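Clearing desks at Skendungate: how an office learned to work beside its machines

By the time Narkar moved its records staff into the Skendungate building, the decision to automate desk clearing had already been taken. The company had 126 people on site and 500 shared desks across its offices, and every desk had to be made ready between one user and the next. The task fell to whoever was free, and it was seldom written into anyone's duties.

The two-armed robots now used for the work were supplied by Hamel. Each desk layout is first rehearsed in simulation, where a plate, a laptop and a small handheld device may be set out on a white table and the machine's approach checked before it is allowed on the office floor. Staff from the records section were trained to prepare these rehearsals, and 238 layouts have been approved to date.

The change has been felt unevenly. Former desk assistants have moved to planning posts at a higher grade, with regular hours and a good deal more time at a screen. Others regret the loss of a job that took them round the building and let them speak to colleagues on every floor. The staff agreement signed in August guarantees that no post will be withdrawn on account of the robots, and that any employee may ask for a desk to be left alone.

Management intends to extend the scheme to the Olier annexe once the present trial has ended. Training there will be given in working time, and the robots will not be used while a desk is occupied.

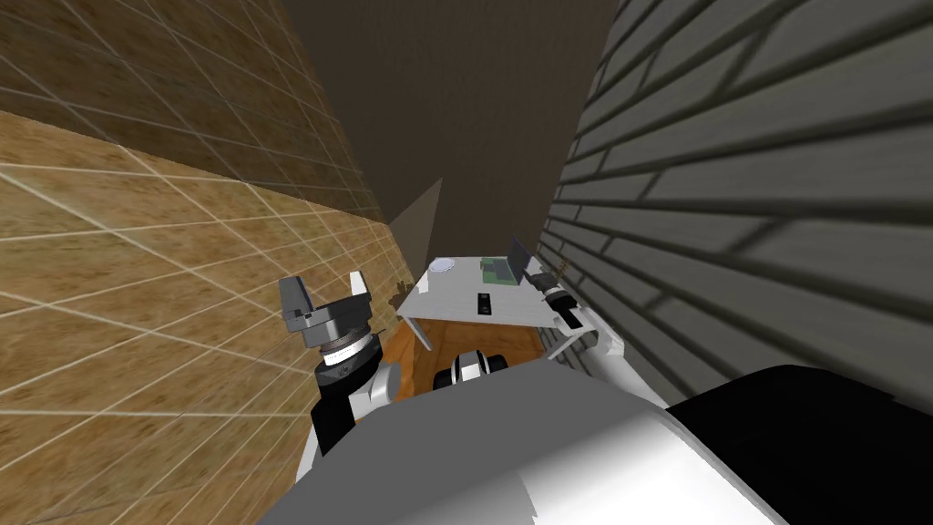 My section was moved to planning in the first round, and the work is better paid, but I would ask Narkar to let us keep one shift a week on the floors, writes a reader. A layout is easier to plan when you have spoken to the people who sit there.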